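Saturday, gripper width estimate, continued

Kelly asked why the width channel in Utano drifts when both fingers are fully open. I replayed 31 clips with the new finger mask. The old mask takes wood grain for a finger edge when there is glare on the table. 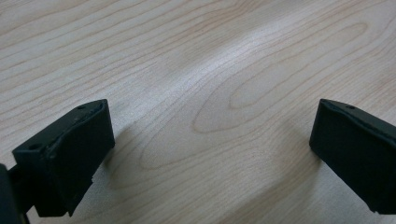 Fingers open, nothing between them. Strong grain and reflection in the gap.

Raised the edge threshold from 30 to 35. The false edges went away in most clips, but I don't trust it yet on shadows.

Next is the left/right time offset. Amedeo measured 175 ms between the two streams, which is too much for the planner. I suspect the buffer in Brellow – to check with him.

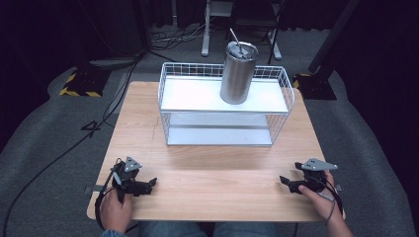 Head view, both grippers at the near edge, tumbler on the rack.

To do: same replay with the old threshold, save both logs.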